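Towel rails, and other things I have opinions about now

15/11/2024

I was going to write about the garden this week, but it has rained since I last posted and the garden can look after itself. So you're getting the bathroom. Specifically you're getting towels, a subject I had never given a moment's thought until we lost our towel rail in October and I spent a month living like a student.

For anyone new: we moved into the house on Tunstall Road with a bathroom that was brown. Brown tiles, brown lino, a brown roller blind with a fringe. I kept thinking I'd get used to it and I never did, so the week after my birthday the whole lot came off and we had wall panels put up instead. The old rail came away with the tiles and took a fist-sized lump of plaster along with it. It went in the skip and I didn't shed a tear.

The panels are the marble-effect sort, a very pale grey that goes a bit blue depending on the light. I dithered over these for ages. My sister thought they'd look like a hotel, and I said good, I like hotels. There was a warmer one with beige veining that I nearly went for, and a plain white one that everybody sensible told me to get, but I held the sample of the grey up against the window every morning for a week and it always looked nice, even when I didn't. No grout, either! I will never again kneel in a bath with an old toothbrush, and that alone was worth the money.

What I hadn't planned for was the gap between having walls and having anything on the walls. You don't realise how much a bathroom relies on bits and bobs until they've all gone. We had one hook on the back of the door and four people. Towels on the banister, towels over the bedroom doors, towels on the radiator in the hall where visitors could admire them. The youngest took to drying himself with whichever one he met first on the landing, and I'm afraid I still don't know how many times mine was the one.

So, the rail. I wanted dark. I'd had chrome in the last house and it was forever spotty, and brass is lovely but I've got no other brass in there and it would have sat about looking lonely. I ended up choosing between two, the Broven and the Laltance. The Laltance was the posher of the pair at £92 and had a second bar behind the first, which sounds marvellous until you think about where the second towel goes (squashed against the wall, staying damp, smelling like a pond by teatime). The Broven was a single bar, dark grey, square at the fixings, £88. Four pounds isn't much of a saving but I took it as a sign and bought the Broven, plus a coffee on the way home which used up the difference.

Fitting it was its own little saga. I'd assumed I would do it myself. I have a drill and a spirit level and a certain amount of confidence. Then I read the instructions for the panels, which had a whole page on drilling, with a drawing of a cracked panel and a big cross through it, and the confidence went. Chelsea Naylor from two doors down has done three bathrooms on her own, so round she came with masking tape and a proper bit, and she had both brackets up before the kettle had finished being useful. She made me do the second pair of holes. I held my breath for all of it.

We argued a bit over the height. Most of the advice I found was for towels much longer than ours, and I wanted the children to be able to reach without jumping and hanging off it like monkeys. In the end I stood there with a bath sheet and let it down until it looked right, Chelsea put a pencil mark by my thumb, and that was the science done. 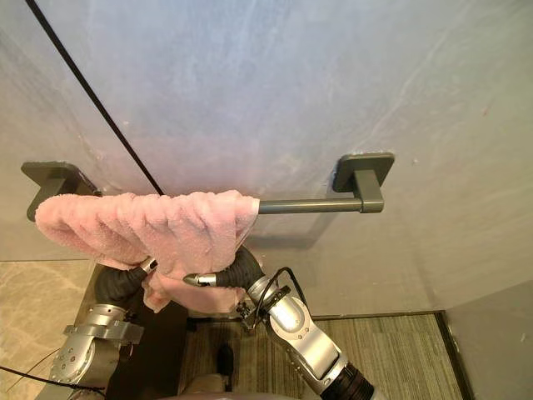 The pink one on the new bar, not exactly folded, and plenty of rail left over for somebody else's.

I'm so pleased with how the grey looks against the panels. I'd worried it would be too heavy, with the wall being so pale, but it's a nice soft matte sort of grey and the square brackets make it look as if I know what I'm doing. The pink was a bit of a gamble too. I'd been all set for white towels, then I saw these in the Urmont sale, a sort of salmon colour, really fluffy, and I thought that room has been brown for thirty years, it's owed some cheerfulness.

Now to the folding, where this household is split down the middle. My mother folded her towels in thirds lengthways and then in half over the rail with the edges to the back, and if you used one you were expected to put it back the same way. I was brought up to it and I can do it with my eyes shut. My husband's family are bunchers. You dry your face, you sling it over, it stays how it lands. I've been married to a buncher for a long time and I have tried everything short of a diagram.

The trouble with bunching is that the towel doesn't dry. All those folds along the top hold the damp, and with a nice thick terry it's worse, you can come back at bedtime and it's still clammy in the middle. Spread out flat it takes up more bar, I know, but it's ready for the next person. I did a bit of a test last week with two hand towels from the same pack, one spread and one slung, and I'll spare you the details but I was RIGHT and I've told everyone.

A few things I've settled on since, in case you're doing a bathroom as well:

Wash new towels before you use them, twice if you can be bothered. The first time mine went through, the filter on the dryer looked as though it had grown a pink beard.

Leave off the fabric softener. I love the smell as much as anyone but it makes them slide the water around and not soak it up. A splash of white vinegar in the drawer does the job, and no, you can't smell it afterwards.

Shake them out before you hang them. A good hard crack, like you're cross with it. It lifts the loops and they dry softer.

Don't hang a towel on the rail and then another on top of it. I say this every day of my life.

We've got 7 towels in the set now, counting the bath mat, which I do. The old ones have been sorted into keepers for the dog, keepers for the beach and a bag for the animal rescue, who were very glad of them. There was one in there I'm fairly sure came from my first flat. It had a bleach mark on it in the shape of Wales.

Still to do in there: the blind (not brown, not fringed), something to put the loo rolls in, and the light, which makes us all look poorly. I've also been told I can't call it finished until the cupboard door shuts, and that's fair. Chelsea thinks a shelf would fit between the window and the basin and I think she just wants another go with the drill.

If anyone has a recommendation for a blind that can cope with steam, please put it in the comments. The last one I looked at was £669 made to measure, for a window the size of a tea tray, and I had to go and sit down. Garden next time, if it ever stops raining.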